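Home Household Storage Sorting A–Z Index

Drawer and box sorting
By Theda Lenz
December 2021
Shares 1,520 Comments 9

Drawer and box sorting (also box-out, table sorting or, in some American home guides, the dump-and-sort) is the household practice of moving small loose belongings onto a table, grouping them, and putting them into a box or back where they came from. It is most often applied to small electronics and their parts: chargers, plugs, battery trays, computer mice, night lights, adapters and cords. The practice is widely recommended in books and columns on tidying. Evidence that it leads to lasting order is thin, and much of what is repeated about it can be traced to a handful of sources with something to sell.

Definition

There is no agreed definition. Most writers use the term for any session in which small items are laid out in the open before a decision is made about each one. Some limit it to the contents of a single drawer. Others include whole closets, at which point it is hard to see how the word differs from cleaning. The Stevirmont Home Guide, often cited as the standard account, requires "a cleared surface," although a good share of the kitchens and dining rooms in its own pages have fruit, tissues or mail on the table.

History

The habit of emptying a drawer to find something in it is presumably as old as drawers. As a named method it is usually credited to the organizer Baltasar Herrera, who taught a class called Everything on the Table at the Olivares community center. Herrera's claim to have invented the method has been questioned. Earlier housekeeping manuals advise turning out the sewing drawer every February, and the steps they give are close to his. Herrera has said he had not read them.

The practice shifted toward electronics as homes filled up with devices that come with a separate charger, cord or adapter. Older guides deal mainly with buttons, string, keys and candle ends. Later ones give those a paragraph and spend the rest of the chapter on cords.

Usual procedure

Descriptions vary, but the following steps are common to most.

A table is chosen, usually the one in the kitchen or dining room. A tablecloth may be left on. Supporters say cloth keeps small parts from rolling, and a thick one may do so. A busy print makes a black screw or a clear plastic cap harder to find, a drawback the same writers seldom mention.

A container is placed at the back of the table. Dedicated bins are sold for the purpose, but a shipping carton is the usual choice, being already in the house. Old labels are generally left on. Anyone who plans to mail the carton later should cover or remove them, and anyone who plans to keep it on a shelf can leave them alone.

Items are set down in front of the container, like with like where possible. Battery chargers are checked for cells left in the tray. Mice are checked for a missing battery door. Adapters are matched to whatever they power, a step that many guides treat in one sentence and that in practice takes up most of the session.

Each item then goes into the box, to a permanent place, or out of the house.

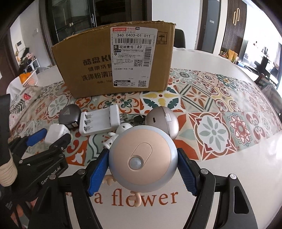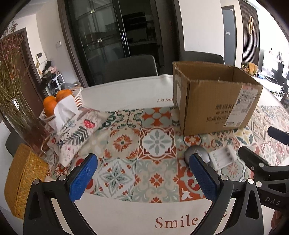

Small items in front of a large cardboard box on a table with a printed cloth.

The order of the steps is disputed. Herrera places the box last, on the grounds that an open box invites people to fill it before they have decided anything. The Stevirmont guide places it first. Neither offers a reason to think the result is different, and readers who have tried both ways tend to report that they ran out of patience at the same point.

Items that cause difficulty

Power adapters. The output is normally printed on the body, often in very small gray type. Guides tell the reader to label each adapter by device. This is sound advice when the device is known. When it isn't, the adapter tends to be kept for years on the chance that its partner will appear.

Battery chargers. Chargers with built-in USB plugs are often mistaken for something else and filed with computer parts. The tray should be looked at for corrosion on the springs. Some columns suggest cleaning springs with vinegar, a tip passed along with a confidence that its source, where one can be found, does not share. The maker's instructions are a better place to start.

Sensor lights. Small battery lights that switch on with movement are easily confused with smoke alarms, doorbells and toys once they are off the wall. They also tend to lose their mounts. Whether a light without a mount is worth keeping depends on whether it can stand up on its own, and a few minutes on a shelf will settle the question.

Computer mice. Wireless models often have a small receiver that is easily separated from the mouse. Some receivers can be paired with another mouse of the same make and some cannot. The common instruction to "throw out any mouse without a receiver" ignores models that use Bluetooth and never had one.

Claims and criticism

The most repeated figure in this field is that sorting one drawer a week saves up to 2 hours of searching a month. It appears in a leaflet from Vonmont, a maker of drawer dividers, and rests on a questionnaire returned by 1,030 of its own customers. They were asked to guess how much time they had saved. There was no comparison with households that had not sorted anything, or that had sorted without dividers. The figure has since been quoted without its source in many articles, some of which apply it to closets and garages.

A second claim is that laying objects out in the open makes people keep fewer of them. The reverse is at least as easy to believe. An adapter forgotten at the back of a drawer has no defenders, and one placed on a table in good light starts to look useful. Herrera concedes in his later class notes that some of his students went home with more categories than they had before and the same number of objects.

Critics also point out that the box itself is rarely accounted for. A carton filled with sorted electronics and put in a closet is, for most purposes, a larger drawer. The Halthorpe Tenants' Handbook, which has no products attached to it, recommends writing the contents on the outside of the box in thick marker, and makes no promise about saved time.

Disposal

Loose batteries and broken electronics should not go in household trash where local rules forbid it, and the rules differ enough from place to place that general lists are of little use. Button cells should be kept away from small children at every stage, including while they are out on the table. Taping the contacts of lithium batteries before storage or drop-off is commonly advised and costs very little. Working chargers and mice may be accepted by thrift stores, although many turn away anything without its cord.

See also: Cord storage; Junk drawer; Reuse of shipping cartons; Tablecloth

Previous: Drawer dividers Next: Drawer liners Back to top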